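My Year of Paying Myself Back

I closed my books for January on a Tuesday night, in my socks, with a bowl of cereal, and I was weirdly happy about it!

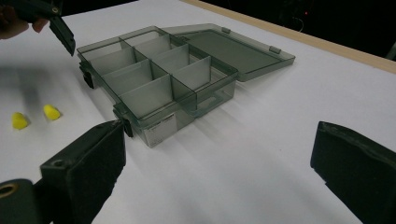

Some background. I run a tiny translation business out of a spare room in Atville, and for years my bookkeeping was a drawer. Receipts went in, and once a year I cried over them. Then I landed a client in Cáceres who paid in euros, and my bank balance stopped matching anything I'd written down.

The gap was $1,156. I spent a whole weekend on it (my family ate a lot of toast). Most of it was exchange rates, plus 22 business purchases I'd put on my personal card and never claimed. One was a $172 train ticket to Kitirstead. I'd been lending my own company money and forgetting to ask for it back!

So now I reconcile every week. I go line by line, bank statement on the left, ledger on the right, and I write down the rate on the day the euros land. It takes me 20 minutes if I leave my phone in the kitchen.

Last week I was off by seven dollars. Parking, at the Bollberg office. I've got the stub right here.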